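Pre-purchase safety checklist: robot cell for desktop computer teardown
Ulleck workshop, Relham
Filled in by Teemu Tikkanen, Feb 21, 2024

Purpose: to decide if we ask for money for a second cell this year, and what must be in the order from the first day. Last time we bought the arm first and the safety parts after, and the budget did not like it.

Marks: OK, OPEN (must be solved before order), COST (add to the budget sheet).

1. Emergency stop can be reached from both sides of the bench. OPEN
Comment: one button only, on the left. The second button must be in the order, with its cable.

2. Speed is limited when a person works at the same bench. OK
Comment: the limit is set in the controller and locked by password. Ask Toivonen if the new controller has the same function or if it is a paid option.

3. Pinch points on the gripper are known to all operators. OPEN
Comment: the finger links have openings and a pivot where a fingertip can go. Supplier offers covers. COST

4. Computer is disconnected from mains before it comes to the bench. OK
Comment: the cord is removed at receiving and stays there.

5. Hands and gripper in the same chassis. OPEN
Comment: this is the point where I spent most time. Our rule says one at a time, but the rule was written for closed boxes, and with open desktop cases the work is shared. 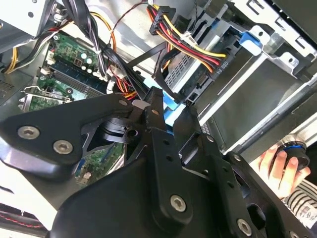
A light curtain will not help with this kind of work, and I propose to take it out of the quote. Force limiting on the fingers is more useful to us, so the saved money can go there. COST

6. Loose cables are tied or moved away before the gripper goes in. OPEN
Comment: drive power leads and the flat data cables are the worst, they lie over the board and can catch on the links. We need a simple cable hook, a cheap part.

7. Sleeves are close to the wrist, no jewelry. OPEN
Comment: work jackets with tight cuffs for six operators. COST

8. Screws on the gripper are checked for tightness every week. OK
Comment: the log sheet has 17 entries and all are signed.

9. Spare parts on shelf. OPEN
Comment: no spare finger set. Bisavell quotes 1633 euros for one set, delivery in 76 days. I recommend to order it now and not wait for the second cell.

Result: not ready to order. Points 1, 3, 5, 6, 7 and 9 must be closed first. I will update the sheet when the new quotes come.

Comments (3)

marko_k
Good list. Did you ask Toivonen for the price of the force option separately? In our quote it was hidden inside the "service package" and we paid for two years of visits we did not use.

Teemu Tikkanen
Thank you, I did not know this. I will ask for it on its own line.

benchfour
Point 7, please also add gloves - the thin ones tear on the edges of the case, and the thick ones are no good for small connectors. We spend more on gloves than on gripper pads.

Contact: Ulleck workshop office, Relham | © 2024 Ulleck | Back to top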